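Looking After a Home Dance Space

Updated August 30, 2023

A spare room or one end of a garage makes a decent place to practice, as long as the floor is cared for. Most of the wear on a vinyl dance floor comes from grit and from the wrong cleaner, and both are easy to avoid.

Sweep before every session with a dry microfiber mop. Run it in one direction and shake it out outside. A household broom leaves fine dust behind, and that dust gets ground in by turns.

Wet mop once a week with warm water and a small amount of neutral floor cleaner. Wring the mop until it no longer drips. Water that gets under a seam will lift the tape and can swell the subfloor. Do not use oil soap, wax, or any spray that promises shine. We cleaned up a floor at the Wokstead studio in July that had been waxed once, and it took three passes with stripper before anyone could safely turn on it.

Scuff marks come off with a clean tennis ball. For rosin, use a cloth dampened with rubbing alcohol and test it in a corner first.

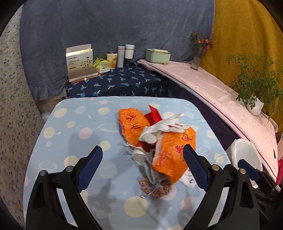
Shoes, tights and small costume pieces need a place of their own off the floor. A hook rail at shoulder height and one shelf will do for most families. After a performance, empty the dance bag the same day onto a table with an old sheet over it, and sort from there. Thin white gloves get dirty fast at the fingertips, so pull them out first and wash them by hand in cool water. A gray drawstring pouch is good for hairpins and elastics, but leave the mouth open overnight if anything in it is damp. Plastic bags are fine for carrying shoes home and bad for storing them.

Wall barres should be checked every couple of months. Grip the rail near each bracket and pull down, then out. If a bracket moves, take the screw out and look at it before tightening. A screw that spins freely has lost its hold, and the bracket needs to be moved onto a stud.

Wipe mirrors with a flat cloth and plain water. Spray the cloth, never the glass. Cleaner that runs down behind the bottom edge will eventually turn the backing black.

Roll portable flooring with the dance side out, around a cardboard tube, and store it lying flat. Let it rest in a warm room before you tape it down again.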